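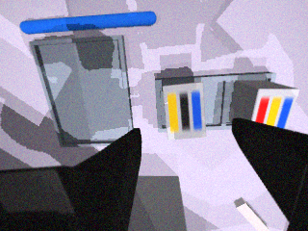 I've been driving the simulated arm by remote for most of February now, an hour or so each evening after tea, and I thought I'd write down what I've learnt before I forget it. The job is simple to say. There are small blocks with coloured stripes on top, there are trays, and the arm has to pick a block up and put it in the right tray. I do it by hand with the controller, the computer records every move, and later a program tries to learn from what I did.

My target is 90 good runs. A good run means no dropped block, nothing knocked over, and no long pauses where I sit and think. That last one caught me out early on. If I stop to scratch my nose, the recording has an arm hanging still over the table, and the program learns to do that too. Hinata Kudo warned me about it when I started and I didn't really listen.

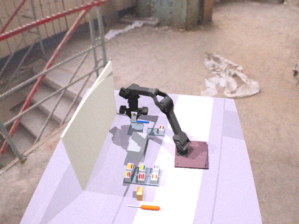
Lifting is where most of my bad runs came from. I used to close the gripper and go straight up and across in one sweep, and half the time I clipped the rim of a tray on the way. Now I go up first, stop the climb once the block is clear, and only then move sideways. With the block held upright over the tray like that, there's a blue rod lying just behind it, and a sideways move made too low will catch that as well. It's slower by a second or two. I don't mind slow as long as every run is slow in the same way.

The controller is a Jodmont, second-hand, with a thumb wheel for the gripper. The wheel was far too twitchy at first. Alcides Marinho sent me his settings and they were better, though I've turned the wrist speed down further since. If you have small hands I'd turn it down again.

I also start every run from the same pose, with the arm up and back. For a while I didn't bother, and when I played the recordings through I could see the first few moments were all over the place.
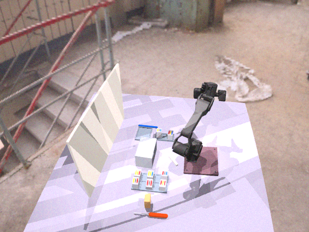

What I threw away

I deleted 14 runs last week. Six were plain drops. The rest looked fine until I watched them from a second camera and saw the gripper pushing the block along before it closed – fine for me, since I could correct it by eye, but a poor thing to teach.

I did wonder whether to keep a few of the messy ones. Roswitha Zürcher keeps hers, as long as the person driving recovers properly, and her reasoning is that the program needs to see how to get out of trouble. I've put 2 of mine in a separate folder and will try training with and without them. 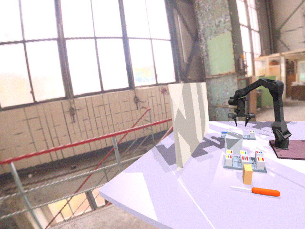 The other thing I changed was the order I work in. I was always going for the nearest block first, out of habit, so I wrote the numbers on slips of paper and now draw one before each run. It feels a bit silly but it's stopped me favouring the easy side.

Next job is to finish the set and leave the training going overnight. Nest Edwards has asked for a copy of the recordings, so I need to sort out the file names too, as they're a mess at the moment.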